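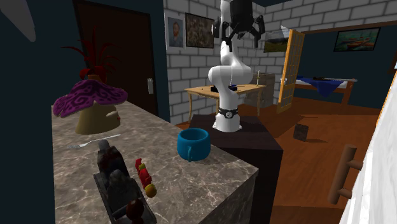 Clistgate list digest, vol. 22, no. 53, page 4

Re: Base offset of the arm in the kitchen cell

Dear Annunziata, dear all,

I had the same trouble with our cell at Serkmont. Please look first at where the base is fixed. In the kitchen model the white arm stands on the dark brown pedestal, and the counter edge meets this pedestal. So there is very little room for error -- if the base frame is given from the floor in one file and from the pedestal top in the other, the gripper will miss the mug each time by the same amount.

What I did: I put the base frame on the pedestal top in both files, loaded the home pose again (gripper high, fingers open, pointing down) and deleted the old collision cache. The cache is not renewed when you only move the base. I lost all of Tuesday on this.

For the fork I have no good answer yet. It lies flat on the marble and I would leave it until the mug is correct.

Regards,
Cunha

Annunziata Morelli wrote:
> After the update our arm stops 200 mm above the mug, and
> the log gives error 482 at every start. The joint limits
> are the old ones, I compared them line by line. Must I
> calibrate the wrist again, or is it the base? We use the
> Erar loader, with the standard settings.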